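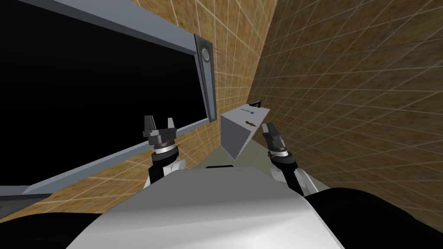 Two grippers and a white box, computer render.

Home Shop Discs Players Reviews Basket

Remeo Film Library: the boxed set of Catinca Marinescu's early features

Usness Discs has sent out a press sheet calling this set "the rediscovery of a master". I have sold films by post long enough to distrust the word master, and rediscovery usually means the rights got cheap. So this page is longer than the ones we write for things we like without reservation.

What you get is three features and a handful of shorts, all in black and white, all in Romanian with English subtitles. The best is The Ferry Clerk, a slow and rather nasty comedy about a man who sells tickets for a boat that has stopped running. Virgil Mihăilă plays him with hardly any expression and is very funny for the first hour. Then the wife comes back and the film decides it has something to say about marriage, at which point I started looking at the running time.

Ursu is the one the critics go on about. It has a shot of a kitchen door that lasts five minutes. I am told it is devastating. My colleague Brenda Bloxham did cry at it, and she has asked me to put that on the page, so there it is.

The third, Winter Coats, is minor. Solomiia Moroz is good in a small part as the sister and then vanishes, and nobody in the story asks where she went.

Picture and sound

The sleeve says "newly restored". Ursu does look fine, with proper blacks and steady grain. The Ferry Clerk looks to me like an older transfer that has been tidied up, and two of the reels are softer than the others. Usness did not answer when I asked which materials were used. The sound is thin on all three and there is a hum under the shorts.

Extras

A booklet of 37 pages, of which the essay by Paraschiva Mocanu is worth reading and the rest is stills. An interview with the director, 13 minutes long, in which she declines to explain anything. I liked her more after it. The commentary on Ursu mostly tells you what is on the screen.

Price and delivery

The set is £57, which is steep. If you only want The Ferry Clerk, Wasero still sells the old single disc for a good deal less, and the picture is not much worse. We don't stock it. Region B only, so check your player before you order, and please don't send back an opened set if it won't play.

Page last changed 21 October 2018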